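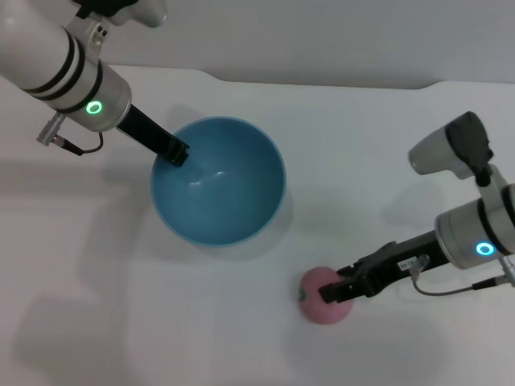 Two arms, one bowl, one ball. Left gripper in the bowl, right gripper against the ball.

Thread on the house rules for two-arm cells at Kullness. We rewrote them in May and three people have asked me for the text, so here it is with notes. Internal practice only. It sits on top of the applicable standards and replaces none of them.

1/ Scope. Two arms sharing one tabletop, light objects, recorded runs. A single arm on a bench has its own sheet. If a second arm is mounted but parked, the two-arm sheet still applies.

2/ Risk assessment comes first and covers the application: arm, gripper, object, table, task. "The arm is rated collaborative" is not an assessment. A gripper with narrow fingers changes the contact area, and the contact area changes the pressure. Swap the gripper, reopen the file.

3/ Speed. Our cap in the shared zone is 300 mm/s at the tool. Outside it, 600. Both are set in the safety configuration, under password. A limit that lives in the task script is a preference, and we do not count it.

4/ The shared zone is defined in table coordinates, once, and both controllers load the same file. The old version had one zone definition per arm. The two drifted apart after a remount and it took us a long afternoon to find out why the left arm kept stopping early.

5/ Status lights. Write down what each color means on your own cell and post it where the operator stands. Ring colors are configurable on a lot of hardware, so a color learned at one bench can mean something else at the next. Ebony Pearce rewrote our card and cut it to one side of a sheet.

6/ Cables. Any loop at the wrist gets checked through the full joint range before the first run, by hand, at reduced speed. Check for snagging on the gripper body and for strain at the connector. Do it again after any cable is replaced, even with the same part number.

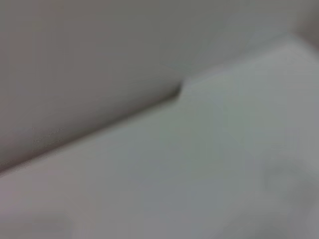 7/ Wrist cameras. Check focus at working distance before each session and log the result as pass or fail. We used to allow "acceptable." Annelies Smits went through the logs and found that every operator had a different idea of it, so the word is gone.

8/ A failed focus check does not stop the arms, as our cameras are not part of any safety function. It stops the recording. Keep those two decisions separate in the procedure. People under time pressure will merge them if the form lets them.

9/ Labels. Each gripper carries an ID, and the ID goes in the session header. Helmont does it by arm side instead. That works until somebody swaps left and right for a repair – then the maintenance history belongs to the wrong unit.

10/ Stops. Both arms stop on either e-stop. We test it at the start of every shift with both arms moving. Testing one arm at a time passes on a miswired cell. Ask me how I know. (The answer is in the Desmet report, section 3.)

11/ Restart after a stop is manual, from outside the zone, with the table in view. No automatic resume, including for vision timeouts. This one got the most complaints and I have not changed it.

12/ The full checklist is 39 lines. I would like it shorter. Lallo has a version that folds the cable and connector items together, and I am comparing the two now. If you run a two-arm cell and have dropped a line from your own list, tell me which one and what you replaced it with.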